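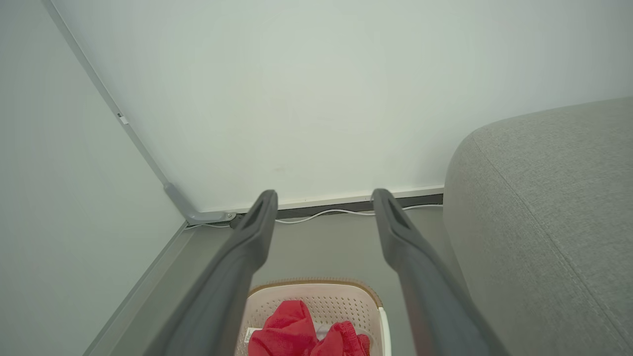

Thin white cable along the baseboard – what would you do with it?

Posted by flulside_fern

Hello all! We moved into our new place in November and I've been slowly working my way through the rooms, and I have one corner left that is driving me a little crazy. The walls are a plain pale gray, the floor is a medium gray, and everything would look lovely and calm except for a thin white cable that wanders along the bottom of the back wall from the corner and off behind the furniture. It has a few lazy curves in it and it catches my eye every single time I walk in. There's a basket on the floor over there too, so I do need to be able to get in with a vacuum. We rent, so no drilling please, and I'd rather not repaint anything. Is there a tidy way to do this that I can undo when we leave?

Gukeck

Oh, I know this feeling so well – I had the same thing in my hallway for years before I finally gave in and fixed it. What worked for me was small stick-on cable clips along the top of the baseboard, one every 8 inches. Wipe the baseboard down first and let it dry completely, then start in the corner and pull the cable gently straight as you go (gently! you want a little give at the plug end). If your baseboard is narrow, check the width of the clips before you buy, because mine stuck out past the edge the first time and I had to send them back. When you move, warm each one with a hair dryer and it should peel away without taking the paint along. Mine took nearly 6 minutes per wall, and I stopped for coffee.

Brosik

Put the basket in front of it.

Godinho

Clips are fine, but do look for a gap under the baseboard before you spend anything. In our last apartment there was just enough room to tuck a thin cable in with the edge of an old plastic card, and it stayed put the whole time we lived there. Don't force it if it's tight – a pinched cable is no good to anyone. And unplug it first, please!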